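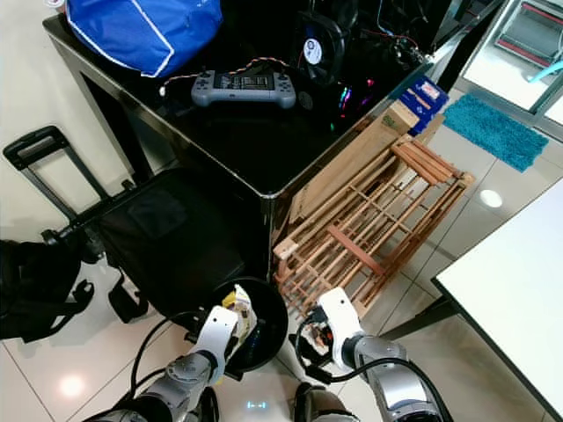 Puten at the waste bin, with the left gripper just above the rim. Wiring and a small circuit board are exposed near the right wrist.

When the wrist stopped reporting

The work programme at Griltevberg had reached trial 234 when the robot known as Puten moved its right arm without being asked to do so. The task was an ordinary one. The machine was to bring both grippers to a waste bin, steady it on one side and take crumpled paper from the top. It had done this many times before, and the operator, Hòa Đào, was standing within reach of the bin, as the working instructions then allowed.

The right gripper met the side of the bin and should have stopped there. It went on pushing. The bin tipped against the left arm, which was holding its position as instructed, and the right forearm swung inwards across the space between them. Hòa Đào pressed the stop control and stepped back. The arm struck her on the hand and came to rest. She was bruised and returned to work the next morning.

The injury was minor. The laboratory nevertheless treated the event as a serious one, and its report, completed on 21st July and released to partner institutions shortly afterwards, is unusually frank about the reasons. An arm had moved with force while the control software believed it to be standing still. Had the operator been leaning over the bin, the same movement would have reached her face.

A reading that did not change

The inquiry was led by Haruna Tamura, who had no part in building the machine. Her first step was to have Puten switched off and left exactly as it stood, with its cables in place. The records held by Harnar, the software that directs both arms, were copied before any part was touched.

Those records showed something odd. For 28 readings in a row, the right wrist had given the same position, down to the last figure. A real joint is never so steady. Even at rest, the values from a working sensor flicker slightly, and during a movement they should change from one reading to the next. The wrist had stopped reporting, and Harnar had filled the gap by repeating the last value it had received.

The effect was simple. The software asked the wrist to turn, saw no change, and asked for more effort. It saw no change again and asked for still more. The push against the bin was the result of a machine trying to correct an error that existed only in its own records.

"The program did what it had been written to do," the report states. "It had been written on the assumption that silence would be brief."

The cause of the silence was found at the wrist itself. The cable that carries the position signal enters a connector on the small circuit board there. Horațiu Gavrilă, who examined the arm on the bench, found that one contact had worked loose and would open when the cable was bent beyond a certain angle. The movement towards the side of the bin bent it to precisely that angle. With the arm straight, the connection tested as sound every time, and the weekly check had always been made with the arm straight.

Earlier signs

The most uncomfortable part of the report concerns what was known before. In May, Phúc Phí had noted in the laboratory log that the right gripper "hesitated and then hurried" when approaching objects low on that side. The cable was pushed firmly back into place and the entry was closed. Two further entries described similar behaviour and were closed in the same way. None was passed to the people responsible for Harnar, who kept a separate log.

Tamura's report does not criticise those who wrote the entries. It observes that they described the fault accurately and in good time. Its criticism is of the arrangement by which a repair could be recorded as complete without a repeat of the movement that had first shown the problem.

The wiring is discussed at some length. Cables on the arms had been left uncovered so that parts could be changed quickly, a common practice on machines under development. The report accepts the practice and asks for a clamp close to each connector, so that bending is taken up by the clamp and the contacts are spared. Griltevberg has fitted clamps to both arms.

What has changed

Harnar no longer repeats an old value. If 4 readings from any joint are identical while that joint is under command, power to both arms is reduced and the movement ends. Định Vi, who made the change, first set the limit lower and found that the machine halted so often that operators were tempted to switch the protection off. The present figure was chosen after bench tests in which the signal was broken on purpose at different points in the movement.

A separate limit has been placed on effort. Whatever the software asks for, the motor controller for each wrist will now refuse to push beyond a fixed level. It takes no instruction from Harnar on the matter.

The repaired arm was sent to Hoàng, an independent test house, where it was put through 1000 bends with the signal recorded throughout. No reading was lost. The weekly check at Griltevberg is now made at the full range of each joint, and an entry in the log can be closed only by someone other than the person who carried out the repair.

Operators now stand behind a line on the floor while the arms are powered. Hòa Đào helped to decide where it should run. She asked in addition for a second stop control, to be mounted on the far side of the working area, and it has been installed.

Trials at the bin have begun again at reduced speed. The two logs have been joined into one, although the older entries are still being sorted, and several remain without a recorded cause.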